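호빵 타래 시작. 2월 다 가기 전에 써야지 써야지 하다가 이제야 씀

올겨울 우리집 저녁은 절반이 찐빵이었음. 밥하기 싫어서. 진짜 그게 다임

발단은 회사 앞 Dritgate 상가 지하 빵집. 여기 찐빵이 한 봉지 10개 들이인데 퇴근길에 들르면 맨날 품절. 오후 네시쯤 가야 있음. 네시에 퇴근하는 사람 손

그래서 반차 쓴 날 가서 두 봉지 쟁임. 냉동실 한칸이 통째로 빵. 아이스크림은 쫓겨남

팥이냐 야채냐로 동거인이랑 3일 싸움. 나는 팥. 근데 너무 단 팥 말고 껍질 좀 씹히는 거. 이 얘기 하면 길어지니까 패스

전자레인지파 분들께. 물 뿌리고 랩 씌워도 식으면 딱딱해지잖아요. 나도 5년을 그렇게 살았음... 찌세요 그냥

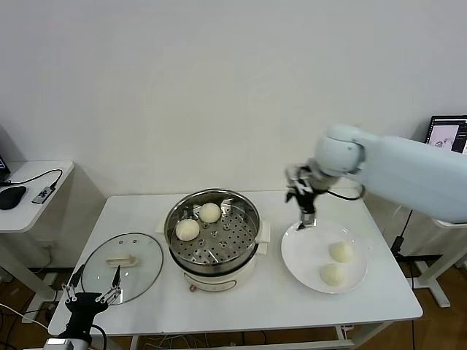

냉동은 해동하지 말고 바로 넣는 게 나음. 나는 김 오르고 나서 12분. 중간에 뚜껑 열지 말기. 근데 나는 꼭 엶

바닥에 들러붙는 거 싫으면 종이호일 작게 잘라서 깔기. 면보는 빨기 귀찮아서 포기햇음

아 그리고 동네 하나 더. Wullis 카페 뒷골목 할머니네 만두집, 찐빵도 파는데 한 개 2000원. 비싸다고 욕하면서 들어갔다가 세 개 먹고 나옴. 현금만 받음 주의

같은 팀 Sanne Visser 님이 찐빵에 버터 넣어 먹는다길래 속으로 이게 무슨 소리야 했는데 해봄. 반 갈라서 가염버터 얇게. 미안합니다 제가 틀렸습니다

직접 반죽도 한 번 해봄. 중력분 200그램에 이스트 설탕 소금 우유. 발효를 보일러 옆에서 했는데 너무 오래 둬서 술냄새 남. 모양은 음... 감자

반죽 레시피 달라는 분들 있는데 실패한 사람한테 왜 물어봐요ㅠ 성공하면 올릴게요

남은 거 처리법: 다음날 식은 빵 납작하게 눌러서 기름 살짝 두르고 굽기. 겉바속쫀. 꿀 찍어도 되고 안 찍어도 됨. 난 찍음

어묵국물이랑 먹으면 저녁 끝. 김치는 총각김치로

빵집 사장님이 3월부터는 찐빵 안 한대서 내일 반차 또 쓸까 고민중. 팀장님 이 계정 모르시겠지

혹시 여름에도 찐빵 파는 데 아는 분 멘션 좀요. 택배도 됨

일단 물 올리러 감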